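Fórum Automação em Pequena Escala > Compras e orçamentos
Publicado em 9/11/21 por Hertta Heiskanen
Tempo de leitura: 5 min

Garra elétrica: comprar pronta ou imprimir os suportes?

hertta_h
Preciso fechar o orçamento de uma segunda célula até o fim do mês. A garra pronta da Gasberg saiu por 3149 euros na proposta, sem câmera. A alternativa é repetir o que já usamos: cremalheira, guia linear, suporte impresso em 3D e câmera estéreo no punho. Somando as peças deu 1051 euros. Alguém já fez as duas coisas e pode comparar?

tiina_toivonen
Fiz as duas. A diferença no papel é grande, mas falta na sua conta a hora de montagem e de ajuste. Aqui o suporte impresso foi refeito duas vezes até a cremalheira correr sem folga. Se a hora da sua equipe entra no orçamento, entra nessa linha também.

marcos_cnc
Discordo em parte. Com peça impressa, se quebrar, você imprime outra no mesmo dia. Com garra fechada você abre chamado e espera. Em julho ficamos três semanas parados por causa de um dedo de reposição. 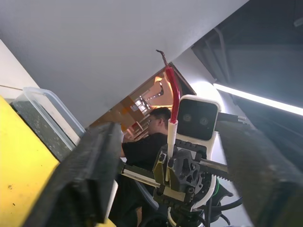
hertta_h
Meu problema maior é a fiação. No projeto atual ninguém orçou conector, canaleta nem cabo flexível, e tudo acabou saindo da verba de manutenção. Para a segunda célula quero uma linha separada. A Cloltent me passou 215 euros pelo kit de cabos e prensa-cabos.

marcos_cnc
215 por cabo é caro. Compra por metro e crimpa.

tiina_toivonen
Não acho caro se vier com o comprimento certo e teste de continuidade. Cabo no punho dobra o dia inteiro. Eu pagaria o kit e economizaria nos dedos, que são consumo. O revestimento gasta, então já põe 5 pares de reserva no pedido inicial.

pbraga
E a câmera? Vocês deixam no suporte da garra ou fixam na bancada? Na Pearce estão cotando só a versão fixa.

hertta_h
No punho. Fixa na bancada perde a visão quando o braço passa na frente do recipiente. Se for orçar no punho, inclui um cabo de câmera sobressalente.

marcos_cnc
Continuo achando que dá para fazer por menos, mas separar a linha de cabos eu também faria. Pede uma cotação na Bando antes de fechar.

hertta_h
Vou pedir. Por enquanto a planilha fica com a opção montada aqui, mais o kit de cabos e os dedos de reserva. As horas de montagem eu acrescento amanhã.

Contato | © 2021 Fórum Automação em Pequena Escala | Voltar ao topo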